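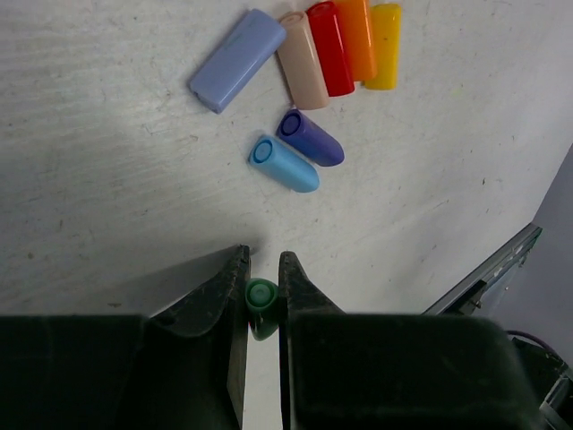 Marker caps on the tabletop, with the green one held up

Scalp & Hair Circle, Filtville branch
Minutes of the March meeting, typed up by me, Ngân Vương

Okay, I said I'd keep these shorter than last time and I'm going to try! We started at 6:40 pm, ten minutes behind, as the front door code had been changed and half of us were standing in the parking lot texting each other. Oluf Ásgeirsdóttir was in the chair. I took notes on the back of the agenda, so if I've got something wrong, yell at me by email and I'll fix it before April.

Last month's minutes
Approved with one fix. I had written that Oluf was washing with the tea tree shampoo every day. It's every other day. Sorry, Oluf.

Money
We have $1,040 in the account. The room costs us $85 a month, same as before, and it's paid up through May. Someone asked if we could spend a little on better tea. Everyone was for it, so that one's done.

Dandruff and flaking
This was supposed to be a quick item and it ate most of the first hour. It started with me, I'm afraid. I told everyone my flaking had gotten worse over the winter, mostly along the part and behind the ears, and I'd been going at it with coconut oil overnight. Well! A couple of people jumped in to say that oils made theirs worse, and one of our newer members said her dermatologist had told her flat out to stop leaving oil on her scalp. Others swear by it for dry ends and keep it well away from the roots, so I'm going to try it that way and report back.

Oluf went through what has helped with his itching, which was mostly leaving the medicated shampoo on for the full time on the bottle before rinsing (I have been rinsing it straight off for years, so that was a bit of a facepalm moment for me). He also switches to a plain, mild one in between. We had a side conversation about whether hard water matters. Two people have shower filters and like them, one had a filter and gave it to her sister. No agreement there, and I don't think we'll ever get one.

We all agreed again that anybody with sore patches, bleeding, or hair coming out in clumps should see a doctor and not wait for our next meeting. I'm writing that down every month until I'm old.

The Plalis samples
Plalis is the little soap outfit over on the east side, and they've offered us some scalp bars to try. We talked about whether taking free stuff makes us look like we're selling something. I was on the fence, and I still kind of am. What we settled on is that members can take a bar home if they want one, we don't post about it on the group page, and anyone who has reactions to fragrance should read the wrapper first. Eleven people put their names down. I'll write back to Plalis and say thank you.

Lultix
Quick one. Lultix is the tracking app a few of us have been using to log wash days and itch scores. It kept logging people out in February and I lost a whole week of entries, which made me grumpier than it should have. Oluf has gone back to a paper notebook and says he's much happier. We're not going to pick an official method. Use the app, use paper, use the back of an envelope, just bring something if you want to talk about your own pattern.

Visit to Lâm
Lâm, the salon by the bus station, has said we can come in for an evening on gentle scalp massage and how to brush without yanking. I'm so excited about this one. They can take us in two groups, and they'd like us to come with clean, unstyled hair. We still need to sort out the date, and they've asked that we let them know ahead of time about any psoriasis or open spots so they can skip those people for the hands-on part. If that's you, you can tell me privately and it goes no further than the salon.

Anything else
There was a question about hats. Does wearing one all day make flaking worse? Opinions all over the place, mostly landing on "wash the hat." I'm putting it on the agenda for April so it gets a proper slot.

Someone left a gray scarf on the coat hook. I have it at home.

To do
Ngân: write to Plalis, buy tea, send out the new door code
Oluf: call Lâm about dates, look for the shampoo article he mentioned and couldn't find on his phone
Everybody: pillowcase experiment, if you signed up for it. Fresh one every two nights, and jot down whether you notice any difference.

We wrapped up at 8:25 pm and stacked the chairs. Next meeting is in April, same room, and the door opens at 6:15 for anyone who wants to come early and chat.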